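Cloletton Reading Room: progress report to the Geddes Fund

28th February, by the project coordinator
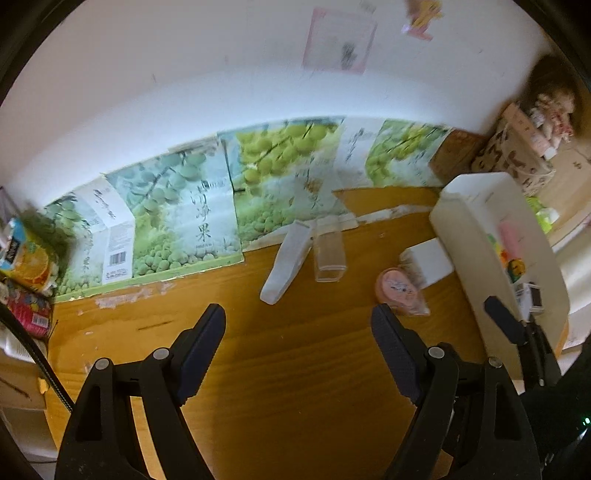
It has been a busy winter for us, and I hope you will forgive a slightly rambling letter, as there is rather a lot to tell you. The first part of your grant, £2000, went on the roof above the local history corner, and the builders from Plurnutby finished a good week early (we gave them cake, naturally). A further £800 has gone on large-print books, which were asked for at nearly every coffee morning last year.

The Tuesday story hour is going well and now draws about 50 children over a month, some of them brought by grandparents who stay on to read the papers. The Hirnach branch has been slower. The heating there failed twice in January and we had to cancel 5 sessions, which was a great pity, and I'm still waiting for a firm price on a new boiler.

We would dearly like to move the remaining money from shelving to heating, if you are happy with that, and I shall send the revised figures as soon as I have them. The family history day is now set for May, and you would all be very welcome!

Recent reports
Autumn update from Hirnach
Large-print survey: what readers asked for
Opening hours over the holidays

Comments
So pleased about the roof. No more buckets!
Will the family history day have parking?
My two love story hour, thank you all.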